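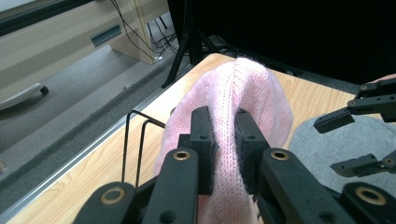
3. Method

3.1 Recording the demonstrations

All demonstrations were recorded with two hand-held grippers, one in each hand, each with its own camera. The task was to pick up a pink knitted garment and hang it over a small black wire rack on the table. We chose knitwear after the pilot in February, where the cotton tea towels turned out too easy: they kept a crease, and the policy learned to look for the crease. Knit stretches under its own weight and bunches up when pinched, so the grasp point matters more.

Kulap Ratanaporn and Charoen Khunthong did the recording and swapped over every 16 demonstrations. We kept 337 demonstrations after checking. The ones we threw out were mostly tracking failures, plus a batch where the clocks on the two grippers had drifted apart. Clock drift was a problem throughout the project and is covered in Appendix B.

Start positions were drawn from a printed sheet with the rack and the garment placed separately. The person recording was told to move at a normal speed and not to correct a bad grasp by putting the garment down again. That second rule was broken fairly often in the first sessions — Charoen admits to most of it — and we left those demonstrations in.

3.2 Labelling

Each demonstration was split by hand into reach, pinch, lift, drape and release. This gave 1,119 usable segments, fewer than one would expect from the number of demonstrations. Where the boundary between lift and drape could not be agreed on, Wiroj Srisuk dropped both segments instead of guessing. We used the Girnmont labelling tool, which saves only on exit, and one afternoon of work was lost that way.

The hardest boundary to place was the start of drape. From a camera on the gripper, the cloth being carried hides most of what is beyond it, and the rack may only come back into view once the cloth is over it.

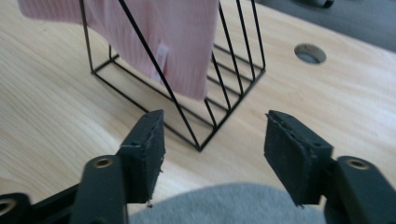
We settled on marking the first moment at which any part of the cloth touched a rod, using the view from the other gripper when it was clearer. Wiroj and Amnuay Sangkhawat labelled the same 100 segments separately to check this rule. They agreed well on pinch and release and less well on drape, where Amnuay tended to mark the start a little later.

3.3 Training

Two policies were trained on the same data. The first, Valtulitz, takes both camera views. The second is the same network with only the right-hand view. Training was done overnight on the shared machine in the Bunnag lab, usually starting after 6 pm. We did not tune the learning rate separately for the one-view policy, so the comparison may be slightly unfair to it.

4. Results

Valtulitz hung the garment more often than the one-view policy from every group of start positions. The gap was widest when the rack was turned so that its slanted side faced away from the right gripper. Most failures in both policies came at release: one gripper opened while the other was still pulling, and the cloth slid off.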